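Household Goods and Their Claims
Handout 4: Lids, pans and the matching set
Tutor: Laiba Rizvi

Read this before Tuesday. Bring the lid of whichever pan you use most, and a ruler.

Last week we looked at the word "set" on packaging. I remain unconvinced by it. The Sivholm leaflet in your reading pack promises "everything the small kitchen needs" and then lists 5 pieces, one of which is a spoon. Celina Chmielewska's notes on the Flania range are kinder than mine would be, but she does concede that two of the pans share a lid which fits only one of them properly. Read her second page with a pencil in your hand.

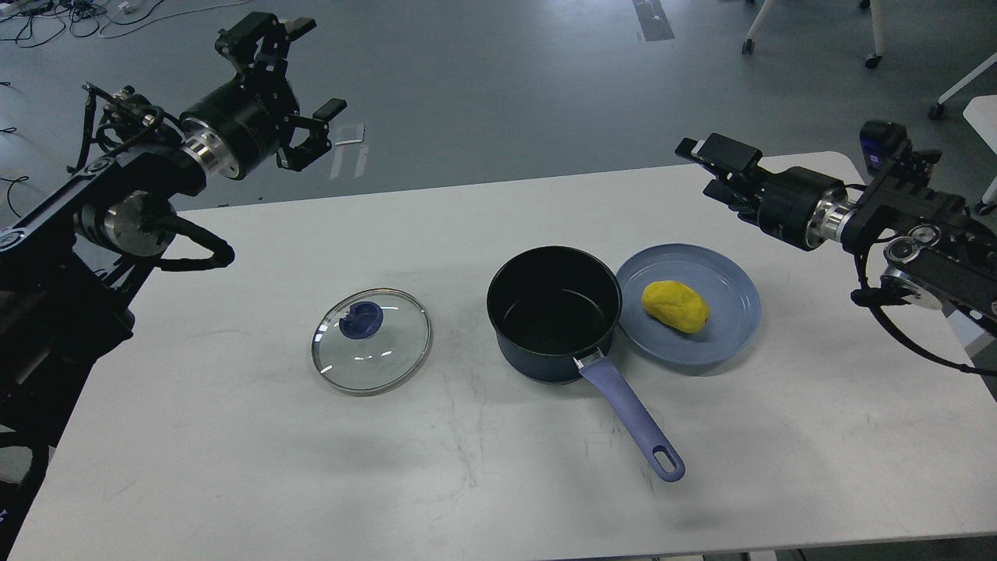 Glass lids are sold on the argument that you can watch the food without letting the steam out. Perhaps. Once the glass has misted over, most cooks lift the lid anyway, and I would like to see the person who doesn't. What interests me more is how makers persuade us that a lid and a pan belong together. The lid on the table has a dark navy knob and the saucepan beside it is dark navy too, so the eye pairs them at once. Colour is poor evidence of fit. Measure across the rim. The handle is lavender-purple, which complicates the colour argument further, and it has a long hole at the end for hanging. Ask yourselves how many kitchens you know with a free hook at the right height.

Plates as stand-in lids

Sowa's household guide recommends a plate over the pan when the lid has gone missing. It does not say how you are meant to lift a hot plate with no knob, and the drawing leaves out the hands altogether. Treat the advice with care.

For discussion

Does a hanging hole save space, or does it move the clutter to the wall?

Prilar sells its lids separately. Is that honest, or a second bill?

Written work: one page on a lid you own. No catalogue language, please.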